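The Trouble With Five Stars

I sold my mother's condo in April, and before I hired an agent I read 336 reviews of local ones. Every agent in the county is patient, responsive and a joy. I began to suspect they were all the same person, possibly a golden retriever.

My own agent, Marlene Campbell, earned her five stars by telling me to repaint the bathroom and drop the price by $900. I sulked for two days, then did both. No review had mentioned that she could be blunt, and bluntness was the one thing I was shopping for.

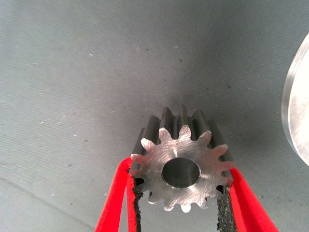 What I'd like to read is what an agent said when the inspection went badly, or when the seller – me, say – got attached to a silly number. Cikcombe, the site where I did most of my reading, asks only whether you'd recommend. I would. I'd also warn you about her opinions on peach tile.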